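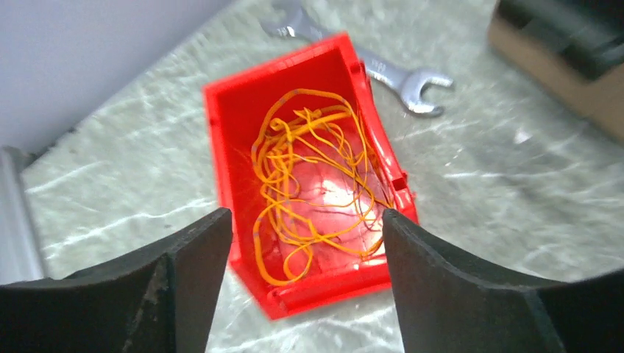 Wire cell stopped after dropped grip fault

The wire sorting cell at Dramcombe was taken out of service on 2018-04-02 after the gripper failed to let go of a cable and the arm carried on with its next move. The cable was still caught in a bin at its other end. It pulled tight and dragged the bin off its mark before the operator, Elsie Cartwright, pressed the stop. She was outside the guard and was not hurt.

The controller log shows 2,964 picks since the last service. At pick 2,690 the finger position reading began to drift, and from then on the software sometimes took a closed gripper for an open one. No alarm was raised because the drift stayed inside the limit set when the cell was built in November.

Loose cable makes this kind of fault worse. A rigid part falls away or it doesn't, but a cable can stay trapped between the fingertips and still reach back into the bin. 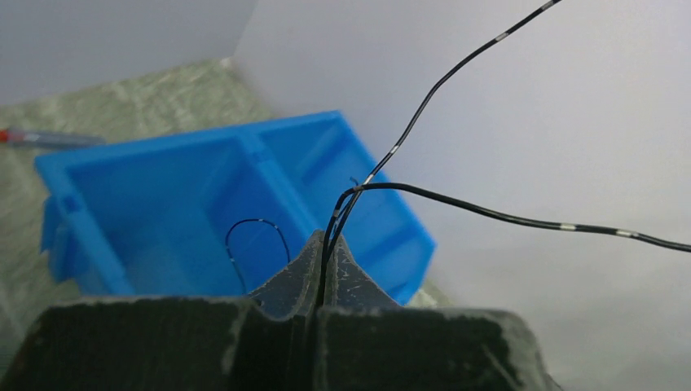
Black cable held at the fingertips, with the blue bin behind.

Grigoris Mavromatis went through the log with Vangelis Karras from Brutico, who supplied the control software. They found 2 separate problems. The position sensor connector had worked loose, and the release check was only run once, at the moment the open command was sent. Either one alone would probably have shown up as a slow cycle or a missed pick.

The connector has been replaced and clamped. The release check now runs again before the arm moves away, and if the reading is in doubt the arm holds still and calls for the operator. Speed over the bins is down to 80 percent until further notice.
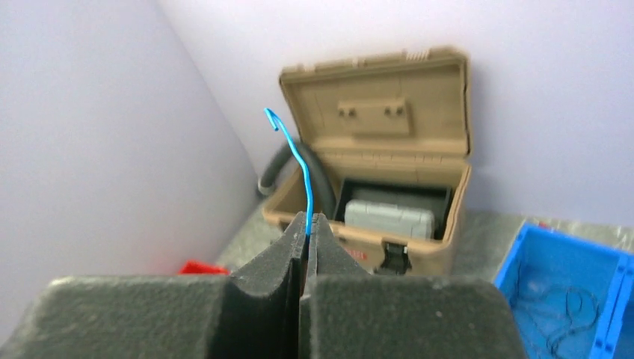 Pull force is the other matter. The arm had no limit set for it during the lift, so it would have kept going until something gave. Teodor Midtbø is working on a limit that trips on a snagged cable but ignores the normal drag of a tangle. Until that is in place, the cell runs only with an operator at the stop button – this includes short test runs.

If you see a cable go tight, press stop first. Do not reach in to free it, and do not jog the arm backward. Call Wekesa Mwakalinga, who has the release procedure and the key for the guard.

The Butcombe cell uses the same connector and will be checked before its next shift.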